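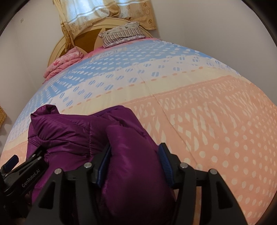
KURNMONT, November

## Chapter 8: Keeping Warm – Insulation and the Movement of Heat

The first hard frost in Kurnmont usually comes at night, and by six in the morning most houses in the older part of town have lost a good deal of the heat they held at supper. A quilt on a bed stays at nearly the same temperature as the room it is in. So does a puffy jacket left on top of it. Pick either one up in a cold bedroom and it will not feel hot, because neither one makes any heat. Put the jacket on, though, and within a few minutes you are warm.

This chapter is about how that happens. You already know from Chapter 7 that heat moves from warmer things to cooler things. Here we look at how fast it moves, what it moves through, and what people do to slow it down.

### What you will need from earlier chapters

You should be comfortable with the difference between heat and temperature (Section 7.2) and with reading a line graph that has time along the bottom. If the word *particle* still gives you trouble, go back to the diagram of the solid, liquid and gas in Section 3.1 before you go on.

### 8.1 Three ways heat travels

**Conduction** is the movement of heat through a material, or between two materials that touch. Particles in the warmer part move faster. They bump into their neighbors, and the neighbors speed up. A metal spoon in a pot of soup warms along its handle by conduction.

**Convection** is the movement of heat by a flowing liquid or gas. Warm air above a radiator expands, becomes less dense and rises. Cooler air moves in below it.

**Radiation** needs no material at all. Heat from the sun crosses empty space to reach us, and you can feel the same kind of heat on your face when you sit across the room from a wood stove.

Most real situations involve all three. A person standing outdoors at a bus stop loses heat by conduction through the soles of their shoes, by convection to the moving air, and by radiation in every direction. There is also a fourth loss, from sweat evaporating off the skin, which we will leave until Section 8.6.

### 8.2 Why still air matters

Air is a poor conductor. Its particles are far apart, so they pass energy along slowly. The trouble with air is that it moves, and when it moves it carries heat away by convection. If you can stop it from moving, you have a very good insulator that weighs next to nothing.

Nearly everything we use to keep warm depends on this. Wool, feathers, foam and the filling in a quilt all hold air in small pockets. The fibers themselves conduct heat somewhat better than air does, but there is not much fiber in there. What you are mostly wearing, when you wear a thick coat, is air.

Squeeze a puffy jacket and you push the air out. The squeezed part is thinner and insulates less. The same is true of the part of a sleeping bag you are lying on, and campers put a foam pad under the bag to make up for it. Stitching has a similar effect. Along each seam the two layers of cloth are pulled close together, and heat gets through more easily there than through the middle of a filled section.

Water causes a different problem. It conducts heat around 16 times as well as still air at the same temperature would be expected to if it were a little less still than in the laboratory, and better than that compared with air that is perfectly trapped. Exact values are given in the table at the back of the book. For now, remember that wet filling clumps, loses its air pockets and fills them with a better conductor.

### 8.3 The Skanard attic

Kiran Bajpai moved into a house on the Skanard road with no insulation above the bedroom ceilings. On cold nights the upstairs rooms cooled quickly after the furnace shut off. Bajpai kept a notebook, writing down the bedroom temperature every 8 minutes through one evening, and then laid insulation across the attic floor and did it again on a night with nearly the same outdoor temperature.

The two sets of readings are graphed in Figure 8.2. Look at the slopes of the lines before you read the numbers. Both start at the same place. One drops much more steeply – that is the evening before the work was done.

Notice also that both lines flatten out as the night goes on. The smaller the difference between indoors and outdoors, the slower the loss. We will use this again in Section 8.5.

### Activity 8A: Cooling jars

Work in pairs. You will need two glass jars with lids, two thermometers, a wool sock, a rubber band and 200 milliliters of warm tap water for each jar.

1. Pull the sock over one jar. Leave the other bare.
2. Fill both jars from the same pitcher and put on the lids.
3. Record the starting temperature of each.
4. Take a reading every 8 minutes until the end of the period.
5. Plot both sets of readings on one graph.

Then repeat with the sock wrapped tightly under the rubber band. Write down what you expect before you begin.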